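Maes gripper kit: frequently asked questions

What comes in the box?
The Flornow gripper, the wrist bracket, the small wrist camera, 41 screws and a printed build guide. You supply the arm and a set of hex keys.

How long does it take to put together?
Our first one took an evening, with a break for dinner. The second was much quicker! Leave the link screws a touch loose until both fingers are on, then go back and tighten the lot.

Can it work inside a desktop computer?
Yes, and it's our favourite job for it. Memory and cable plugs make great practice. Drives are harder, and we'd start with a light one.

Does it replace the person at the bench?
No, and we wouldn't want it to. We like having somebody right there with a screwdriver, sharing the work. Agree on who moves first, and keep the stop button within reach.

Will it crush a connector?
It can if you let it. Grip force is set from 1 to 12 in the Drulton software, and we stay at the low end for anything plastic. Always unplug the computer first.

Can I buy spare finger plates?
You can, in pairs, for $40. They're the same part left and right, so one pair in the drawer will do you for ages.

Is there a version for smaller arms?
Not yet. Plaseo is testing one in April and we're dying to get our hands on it (we'll update this page when we do).
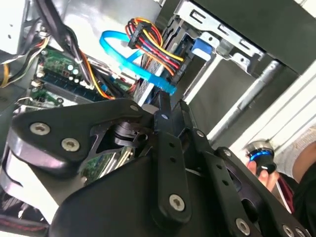

By Irfan Ansari and Lucinda Whitlock | Updated 31 Mar 2018

Lots of you asked how tight it gets in an older case with the ribbon cable and SATA cable still in there. It's snug! Tuck the loose wires to one side before you bring the gripper in, and go slowly near the drive cage.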